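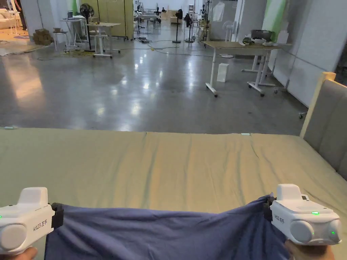 *Handheld grippers on a dark blue cloth, with the bed behind it.*

# Let the students do the boring part

I've been helping with the robotics club at Giltwood since March, and the question I get most from parents is some version of "When do they get to build the robot?" They ask it kindly. They've seen the competition videos, the ones with the sparks and the cheering, and then they come to pick up their kid and find a teenager holding up a piece of cloth by two corners, putting it down, and picking it up again.

I want to defend the cloth.

Our project this year is household fabric: sheets, towels, pillowcases, anything floppy. The club voted for it over a ball-throwing machine, and the vote was closer than I like to admit (I was campaigning for fabric pretty shamelessly). The students work with a pair of handheld grippers, one per hand, and do the job themselves. The recordings go into the training set, and the training set goes to the arm back at school. So before any programming happens, somebody has to do a lot of laundry.

And it's dull! I'm not going to pretend otherwise. I did 15 folds myself in the first session, to be a good sport, and by the end I was thinking about dinner. Your fingers want to do what fingers do, which is feel for the hem and slide along it, and you can't, you've got jaws. You have to decide where to pinch before you pinch. If you grab too far in, the corner flops over and you've got a little ear hanging off your nice straight edge.

But that is exactly the thing I'd like more kids to run into. One of our ninth graders had written off folding as something a robot "should just know," and she spent an afternoon fighting a towel. The next week she turned up with two pages of notes on how her own hands find a corner. Two pages! She'd gone home and watched herself make a bed. I have taught from very nice textbooks that never got anyone to do that.

My complaint about a lot of student robotics, and I say this as somebody who has driven the van to plenty of tournaments, is that the kits have gotten so good. You open the Plullix box and it's all there, the wheels and the brackets and the sample code that works on the first try. You change a few numbers, your robot goes faster than the other robot, everyone claps. I like the clapping. I also think plenty of kids come out of it believing the robot part is the hard part and the world will hold still for them. A cloth does not hold still. It has no front, it never lands the same way, and it doesn't care how fast your wheels are.

There's a fair argument on the other side, and one of the other coaches makes it to me regularly. Kids join for fun. If you hand a 12-year-old a repetitive task and call it research, you may be using that kid as free labor, and you may lose them by winter. I think she's right to worry. We did lose a couple of students after the first month, and I should have seen it coming, because I'd scheduled the sessions far too long.

So we changed a few things. Nobody records for more than 39 minutes now (the odd number came out of a student argument that I refused to referee). Everybody who collects data also gets to look at it, and gets to throw out the bad takes, and that has turned into the most popular job in the club. They are merciless. They also started keeping a log of failures with names for each kind. "The ear" is in there. So are "the taco" and "the slow surrender."

We have nearly 600 good takes now, and the arm at school still folds like somebody wearing oven mitts. We're entering it in the Prondby showcase anyway, against teams with much shinier machines, and I expect we'll get beaten on points by the crew from Barrera, who are always excellent. Our kids know this. They're more interested in whether the thing can manage a pillowcase by then, and they've got opinions about why it can't yet, and the opinions are getting good.

If you coach a club and you're choosing a project for the fall, my vote is for something floppy. Keep the sessions short and let them delete things. And try a few folds yourself before you ask them to, with the grippers on and a decently large sheet.

*Posted 09/07/2025*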